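Accueil Fichiers Versions Tickets Wiki Contact

Riltine – lexique français du meuble et de la maison

Bonjour et bienvenue ! Riltine est un petit jeu de données lexicales consacré aux mots dont on se sert en français pour parler des meubles, des bois, des tissus d'ameublement et des pièces où tout cela finit par vivre. Il est né d'un désaccord très amical entre Callum Heywood et moi (Henrique Vieira) à propos du mot « bonnetière », que je prenais pour une armoire quelconque et qu'il tenait, lui, pour une armoire étroite à une seule porte. Il avait raison, je l'ai reconnu de bonne grâce, et nous avons commencé le soir même à noter les autres mots sur lesquels nous risquions de nous disputer.

Le lexique compte aujourd'hui presque 200 entrées. C'est modeste, nous le savons bien, mais chacune a été relue par nous deux, parfois à plusieurs mois d'intervalle, et nous préférons avancer à ce rythme-là.

Contenu du dépôt

lexique.csv – le fichier principal, une ligne par entrée
variantes.csv – les formes régionales, rattachées à leur entrée par un identifiant
sources.txt – les ouvrages et inventaires dépouillés
notes/ – nos remarques en vrac, quelquefois plus longues que les définitions
LICENCE – à lire avant toute réutilisation

Tous les fichiers sont encodés en UTF-8, avec le point-virgule comme séparateur. La virgule nous aurait rendu la vie impossible, tant les définitions en contiennent.

Les champs de lexique.csv

id : un numéro stable, jamais réattribué, même quand une entrée disparaît.
vedette : la forme au singulier, en minuscules, avec ses accents.
genre : m ou f. Pour les rares mots qui hésitent, nous mettons les deux, séparés par une barre oblique.
domaine : siège, rangement, table, literie, bois, tissu, quincaillerie ou pièce.
definition : une phrase, deux au grand maximum.
citation : un court extrait, lorsque nous en avons un qui soit libre de droits.
renvoi : l'identifiant d'un mot voisin que l'on confond souvent avec celui-ci.

Le champ renvoi est sans doute celui auquel nous tenons le plus. Un lecteur qui cherche « guéridon » a de bonnes chances d'être content de tomber aussi sur « sellette », et celui qui hésite entre « ronce » et « loupe » trouvera les deux définitions côte à côte. La ronce désigne le dessin tourmenté que prend le fil du bois à la naissance des branches, la loupe une excroissance du tronc aux motifs très serrés. On lit souvent l'un pour l'autre dans les catalogues de vente, et nous avons nous-mêmes dû corriger l'entrée 17 à ce sujet après l'avoir laissée fausse pendant toute une version.

D'où viennent les mots

Le premier noyau vient des inventaires après décès conservés à Neves, que j'ai recopiés à la main au fil de mes visites. Ce sont des documents merveilleux, où un notaire pressé énumère les chaises paillées, les courtepointes et les chenets avec une orthographe qui change d'une page à l'autre. Callum a ensuite dépouillé le fonds Skusotov, un ensemble de catalogues de tapissiers beaucoup plus récent, d'où proviennent la plupart des termes de passementerie et presque tout le vocabulaire des canapés (accotoir, ceinture, assise, dossier capitonné et compagnie).

Pour les formes modernes, nous avons complété avec ce que l'on entend tout simplement autour de soi. « Table basse » ne figure dans aucun de nos inventaires, ce qui ne surprendra personne, mais un lexique de la maison qui s'en passerait nous aurait semblé bien guindé.

Installation et premiers pas

Rien à installer pour une simple consultation : un tableur suffit. Si vous préférez la ligne de commande, l'outil Wumska lit directement le fichier :

wumska ouvrir lexique.csv
wumska chercher "bergère"
wumska chercher --domaine bois "fil"
wumska voisin 123

La dernière commande affiche l'entrée demandée puis celle vers laquelle elle renvoie. Les recherches ignorent les accents par défaut ; l'option --strict les rétablit, et je vous la conseille chaudement si vous voulez distinguer « côté » de « côte ».

Limites connues

Les domaines ne sont pas équilibrés. Les sièges se taillent la part du lion, la quincaillerie fait pitié, et il nous manque à peu près tout ce qui touche à l'éclairage, hormis « suspension », « applique » et deux ou trois mots de lustrerie. Les variantes de Belgique, de Suisse et du Québec sont très partielles – nous dépendons entièrement de ce que l'on veut bien nous signaler. Enfin, les couleurs de bois sont décrites avec des mots (« blond », « miel », « rosé ») sans aucune valeur chiffrée, et nous n'avons pas l'intention de changer cela.

Illustrations

Vues d'intérieur en images de synthèse : veinage, table basse, canapé.

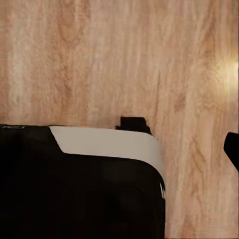
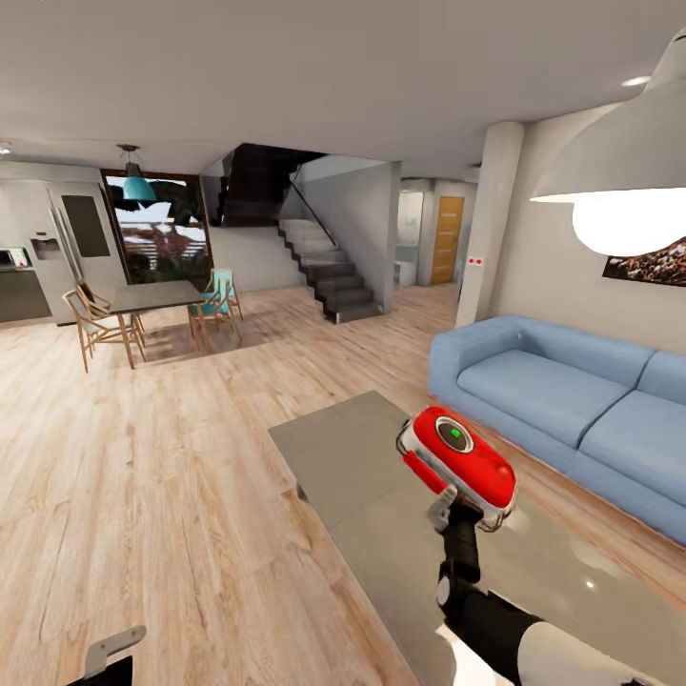
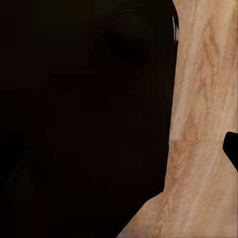

Contribuer

Avec grand plaisir ! Ouvrez un ticket avec le mot, le genre, une définition et, si possible, l'endroit où vous l'avez lu ou entendu. Une définition ne doit pas dépasser 100 mots, et croyez bien que cette règle a été écrite d'abord contre moi. Évitez les marques commerciales et les noms de modèles, qui vieillissent mal. Si votre mot existe déjà sous une autre forme, proposez-le plutôt dans variantes.csv.

Nous répondons l'un ou l'autre, en général le soir, Callum plus vite que moi. La prochaine version est prévue pour février, avec un premier lot de termes de literie (traversin, édredon, ciel de lit) que nous relisons en ce moment.

Comment citer

Vieira, H. et Heywood, C., Riltine, lexique français du meuble et de la maison. Merci d'indiquer le numéro de version, les définitions pouvant bouger un peu de l'une à l'autre.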